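Staddale Course Unit 4: Reading a Control Layout
Handout, revised 19 July 2024

4.1 Grouping by type

The bench unit for this section is a low rectangular task box. Controls of one type share a panel – buttons, sliders and switches are kept apart. Before touching anything, draw the layout in plan and label each panel.
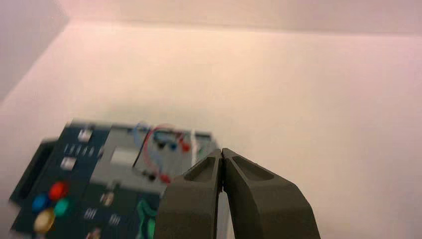 Fig. 4.1 Round buttons in red, blue, green and yellow on the dark panel.

Colour identifies a button; position confirms it. In written answers give both, e.g. "blue, left". Colour alone is not accepted, as the sheets are printed in grey.

4.2 Scales and tracks

The slider panel carries two tracks with a single row of numerals, 1 to 5, between them. State which track is meant, front or rear, before giving a reading. Readings between numerals are taken to the nearer one. 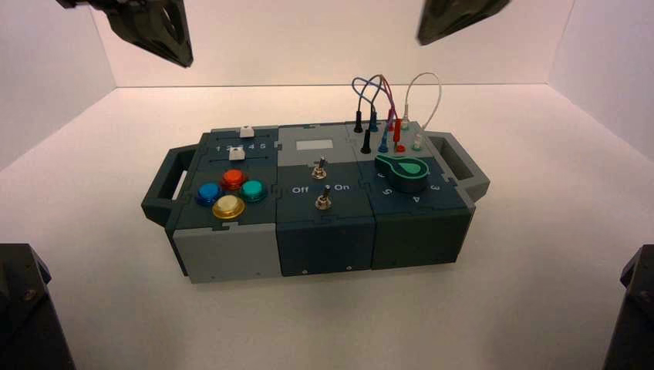
The two toggle switches stand one behind the other and are named the same way, front and rear. Record the position of each before and after every exercise.

Exercise 4 is marked out of 50. Hand in the plan and the record sheet together, quoting unit code 1009. The Nartey worksheet is needed for Section 5 in August.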